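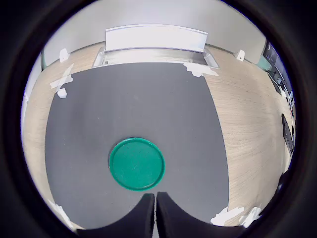

Getting a rented robot arm to pick up a lid: tips for the first week

Home Kitchen Workshop Storage Cleaning Reviews Ask Us

The Barura is a tabletop arm with a two-fingered gripper, and Morent will rent you one for $576 a quarter, delivered, with a phone number you can call during business hours. The brochure says it helps with light household sorting. In my house light household sorting means lids. I have a drawer of them, I believe they breed in there, and I was ready to pay somebody or something to deal with it.

What follows is what I'd want taped to the box. Some of it is in the manual, on pages I hadn't reached yet.

Start with one lid

The temptation is to tip out the whole drawer and stand back with your arms folded. The Barura will go for the middle of the heap, close its fingers on three things at once and carry off none of them. Put down a single lid, well away from the edges. A strong color helps. My green one became the house favorite for this reason and has now been picked up more often than it was ever put on a container.

Rim up, please

A shallow lid lying rim down is close to a coin on a counter, and you know how those go. Turn it over so the rim stands up and the fingers have a wall to pinch. The arm came down on a rim-down lid with great confidence and pushed it four inches toward the wall. Then it tried again, which took it another four inches. I let it go on longer than I should have.

Give it a dull, dark surface

Pale wood with a lot of grain is lovely for breakfast and poor for this. The camera has to find where the lid stops and the table begins, and glare off a varnished top doesn't help. Morent sells a mat for the purpose. Plain matte gray from a craft store works too, as long as it lies flat and nobody has ironed a pattern into it.

Tape the corners, all of them

I taped two and thought that was generous. By evening the whole surface had crept sideways a finger's width, and the arm was reaching for places where things used to be. Masking tape is fine. It will look like a child wrapped the table as a present, and you will stop noticing after a day or so. Press it down with the back of a spoon, change it when it starts to curl, and don't put new layers on top of old ones the way I do.

If you have to move the thing for dinner, mark the corners on the table first. A small block at one corner gives you something to push up against when you set it back, which beats measuring.

Plug in the arm before you clear your schedule

The setup guide allows an afternoon. Mine took an afternoon and then part of the following one, mostly spent on Plonda, the app that comes with the rental and wants to update itself whenever you open it. Do the updates the night before. Then do the calibration in daylight with the overhead light on, the way you plan to use it. I calibrated at 9 p.m. under the range hood and had to do it again in the morning.

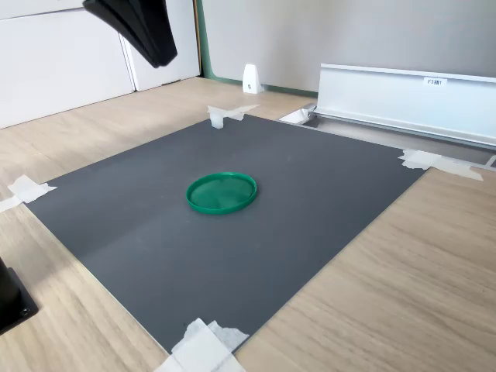 Calibration itself is dull but kind to beginners. You jog the gripper to a few points, confirm each one, and resist the urge to nudge the base with your hip. Anything that gets nudged means starting over, and I can report that a cat counts as a hip.

Keep the speed at 2

The dial in the app goes higher. At 2 the arm moves like an uncle carrying soup, and it gets there. One notch up and it started closing slightly before it arrived, which with a light lid is enough to flip it. Dalia Kazlauskienė, who answers the support line and has clearly had this conversation before, told me to leave the speed alone for the first week and go up only after a clean run of ten. I have had a run of eight.

Wipe the finger pads

Lids that have been anywhere near food carry a film of grease you can't see. The pads pick it up and pass it around. A damp cloth and a drop of dish soap every couple of days will do, then dry them well. Don't use the stuff for stainless steel. I did, and for an hour the gripper couldn't hold anything – a lovely shine on it, though.

Keep the route clear

Between pickup and drop-off the arm swings lower than you'd guess. Move the pepper mill. Move the phone you are filming it with. If there's a cabinet behind the table, check that its doors are shut and will stay that way.

What it costs, and whether to bother

The $576 covers the arm, the app and one replacement set of pads. The deposit is another $455, and you get it back when the arm goes home in working order. Morent says the pads are good for up to 1000 picks, which I can't confirm, having stopped tallying out of embarrassment somewhere in the first weekend. Kuipers rents something similar without a deposit, but you have to collect it yourself and it's heavier than it looks in the listing.

Arnout Verbruggen wrote to us in October to ask if it's worth renting one for a small kitchen. Arnout, how small? You need a table you can give up entirely, or near enough. Mine seats four people when the Barura isn't on it, so we have been eating on the couch. If you run a home workshop and sort the same few parts day in and day out, I can see it earning its place. For a lid drawer I'd try throwing away every lid that has no container first. It took me twenty minutes, and I did it while the app was updating.

I'm keeping the arm to the end of the quarter anyway. The runs are getting longer, and I find I like having it on in the background while I do the dishes, which it won't touch.

One last thing before you send yours back: take the tape off the table slowly, pulling it low and flat. Any gum left behind comes up with a little cooking oil and a soft cloth, then soapy water. Test a corner underneath if the table is waxed.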